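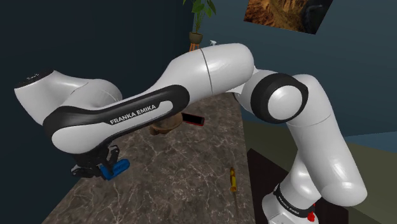

# Dogar exercise notices

Public notices of military training near towns, gathered from council bulletins, road closure lists and local papers in the Hadine border district. Kept by Uzma Mirani.

## Contents

- `notices.csv` – 66 rows, one per notice
- `places.csv` – 27 towns and villages with the spelling used in each source language
- `letters/` – scanned letters to the editor, typed up as plain text

## Columns in notices.csv

| Column | Meaning |
|---|---|
| `id` | row number, never reused |
| `month` | month of the exercise, not of the notice |
| `host` | army unit named as host, if any |
| `visitors` | foreign forces named, blank if none |
| `road` | road closed to traffic |
| `source` | short code for the paper or council |

## Known problems

Troop numbers are copied as printed. Two papers often disagree, and both figures are kept in separate rows with the same `group` value. Rondgate council stopped posting closures in December, so the winter rows for that area come from the Sunday paper only.

Protest notices are not included. They were in version 1 and moved to their own folder – the labelling was too uneven to mix with the rest.

## Use

Free to copy with credit. Please send corrections with a link or a scan of the source.

## To do

- check the Skutico bridge closures
- fill blank `host` cells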